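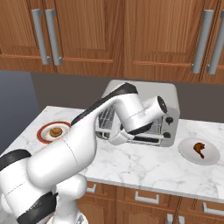

Kutine kitchen simulator: arm at the toaster, drumstick waiting.

Call for participants: people with opinions about simulated kitchens

Drulotstead is looking for outside testers for Kutine, our kitchen simulator for robot arms. You load a kitchen, pick a task, hook up your policy or a game controller, and find out how long it takes a very expensive-looking arm to deal with a bun. Broken plates cost nothing. Your pride is not covered.

The current release ships with 812 kitchen layouts and 3335 scripted tasks. We have run every one of them ourselves, which makes us the worst possible judges of whether any of it is pleasant to use. We'd like 484 hours of testing done by strangers before the paid version goes out in February.

What you would do

Run a set of assigned tasks each week on your own computer. Write down what annoyed you, in whole sentences if you can manage it. Join one video call a week, camera optional. Half the testers will drive by hand and half will bring a trained policy. Tell us which you prefer and we'll try to remember.
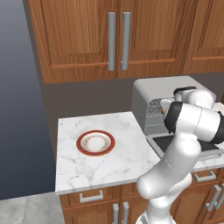 Kutine's scoring is the part we most want picked apart. At the moment a run is graded on whether the item ended up where the task said, on time taken, and on how often the arm hit something it had no business hitting. Testers so far have argued about that last one more than anything else. Take a counter like this one, with the red-rimmed plate off to the left and the gripper pointed down over by the mesh grille, right beside the sink. If the elbow brushes the edge of the marble on its way back to the plate, is that a collision or just Tuesday? Our code says collision. Bernardo Lobo, who wrote the code, also says collision. We would like a third opinion.

Who we want

You have used at least one robot simulator and still have feelings about it. Lab, company, garage, all fine. You can install software without a phone call. You own a graphics card from this decade. Experience with the Avcı controller plug-in is a plus and will earn you our sympathy, as we maintain it.

We don't need a resume. We don't need to hear that you are passionate about robotics. If you work for Clindero, you're welcome to apply, but please say so up front this time.

What you get

A flat $500 on finishing the test period, a one-year license for Kutine, and your name in the credits file, where it will be read by the other people in the credits file. Your notes stay yours and you may publish them, rude parts included.

To apply

Send a few lines on what you've used and the worst bug you ever found in it to Bernardo Lobo through the contact form on the Kutine page. Put "tester" in the subject. Applications close Fri 7 January at 5 p.m. Everyone gets an answer, though the ones that say no are a bit short.

No agencies.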